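Hello! I'm Rhiannon, and I build robots in the shared workshop at Dromilthorpe with my friend Tudur. Our newest one is an arm called Gethin. He's got one job, picking things up, and he finds it pretty tricky!

You grab a toy without thinking. Gethin has to be told everything: where it is, which way round it's lying and when to stop squeezing. He holds things with a gripper, a sort of hand with 2 fingers, and we fixed a little camera at his wrist so he can look where he's reaching.

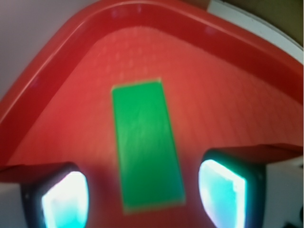

Gethin's own view of a green block on the red tray.

Blocks are a good start (lovely straight sides!). After those come the awkward things. A plastic carrot is fat at one end and pointy at the other, so where would you hold it? Rope is bendy, and a cloth can crumple into any shape it likes.
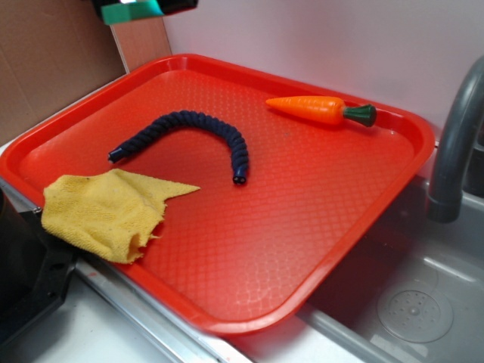

So Tudur and I try one thing, change a bit of the program, then try again. It took us 9 goes to get the fingers closing at the right speed. In February we're starting on spoons!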